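Keeping Up With World News Without Losing Your Whole Morning

I love following foreign affairs, and I get through it all at the kitchen table before 7 with one mug of coffee! These are the habits that stuck.

Print out a blank world map and tape it inside a cupboard door. When a summit or a border dispute comes up, find it and put a pencil dot there (ink is a pain once a name changes).

Keep index cards in an old recipe box, one card per country. Mine has who runs the foreign ministry, who the neighbors are, and which treaties keep coming up. My friend Mariama Baidoo files hers by region and finds things much faster than I do.

Read the full statement when a ministry posts one. Most are short, and the quote in the headline often sits in a much longer paragraph!
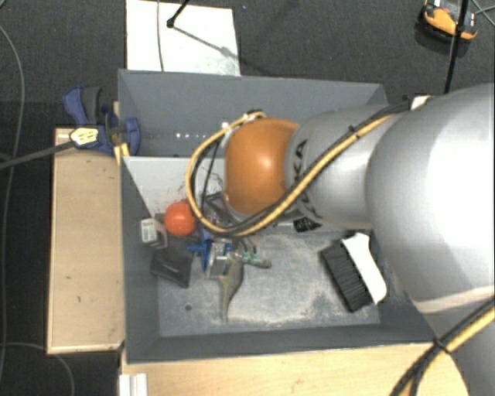 How do I keep the cards from going out of date?

Pencil the month in the corner whenever you change one, and go through the box every April. Any card with last year's date gets a fresh look.

Old clippings go in a shoebox, newest at the front.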